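The neighbourhood house in Kernlow will change the way it lends its keys, starting on Saturday, 2nd May. Until now, any group which booked a room could take a key home and keep it as long as the booking continued. From this week, the keys stay in the building overnight and are signed out at the front desk each time.

The change was announced by Edmund Baran, who has coordinated the house for seven years. He said that the old system worked well when only a few groups used the rooms, but the number has grown to 16 and the list of who has which key is not correct any more.

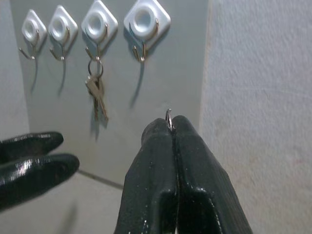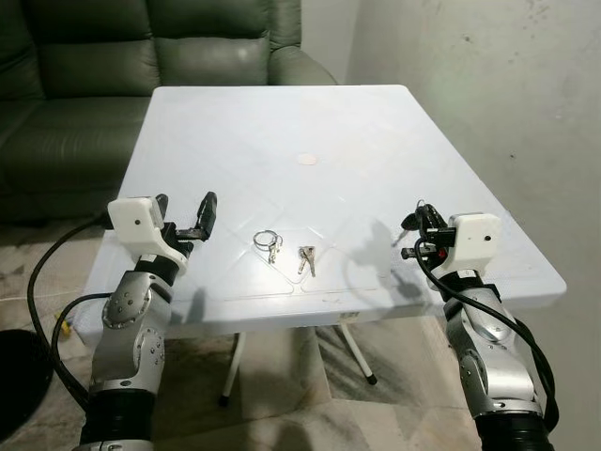
Stanisława Nowicki told the meeting that she supports the idea in general, but she is worried about the early groups. Her sewing circle starts before the desk opens, and last winter they waited outside in the cold two times when the key was with another group. She asked if the person who opens for the morning exercise class could also let the sewing circle in.

Mr. Baran answered that this is possible, and that the desk will open half an hour earlier on weekdays during May. After that, the hours will be decided again, depending on how many people come. Groups that finish late can put the key in the locked mail slot beside the main entrance. They should use one of the small paper envelopes from the desk and write on it the name of the group and the time.

The question of keys became serious in March, when the lock of the kitchen door had to be replaced. Two keys for this door were missing and it was not possible to find out who had them. The locksmith, from the Stundidwood shopping plaza, charged for the new cylinder and also for the evening visit. The house paid from the money that was planned for new stacking chairs, so the chairs will be bought in the fall.

A letter was then sent to every person who had signed for a key since the house moved to its present address. In total, 77 letters went out. Many people replied in the first days, and several of them brought back keys to doors which do not exist any more, from the time before the renovation. One key came by mail from Dutbridge, where a former member of the choir is now living. She included a note with greetings to the other altos.

Not everybody is happy with the new rules. Decha Mahawong, who teaches the Monday cooking course, said that he carries heavy boxes from his car and often makes several trips. For him it would be easier to have his own key to the side door, as before. He also said that he understands the cost of the locks, and that he will try the new system until summer before he complains again. The side door will be kept unlocked for 20 minutes before his course, if somebody from the house is present.

Gunārs Grigaitė, speaking for the chess club, proposed a door with a number code. The price was discussed for a short time. The house has asked for one quote, but it does not expect to receive it before the end of the month. Some members said that older visitors may find a code difficult, especially in the dark, as the light over the side entrance is weak. The light will be repaired in any case.

Deposits are also changing. Groups which paid a deposit for a key can get it back when the key is returned, in cash or as a credit for the next booking. It is necessary to bring the receipt. People who have lost the receipt can still ask at the desk, where the old payment book will be checked, but this may take around two weeks.

For single bookings, such as birthday parties and family dinners, nothing changes. A member of the staff will open the room and close it after, and the cost of this is included in the rental fee. The large hall is already reserved for every weekend of May, but the small room beside the library corner is free on most Sunday afternoons.

Keys can be returned at the front desk during the normal opening hours. Anyone who finds an old key at home and is not sure if it belongs to the house is asked to bring it anyway, and it will be tried in the doors. Keys that fit nowhere will be kept until the end of the summer and then given to metal recycling.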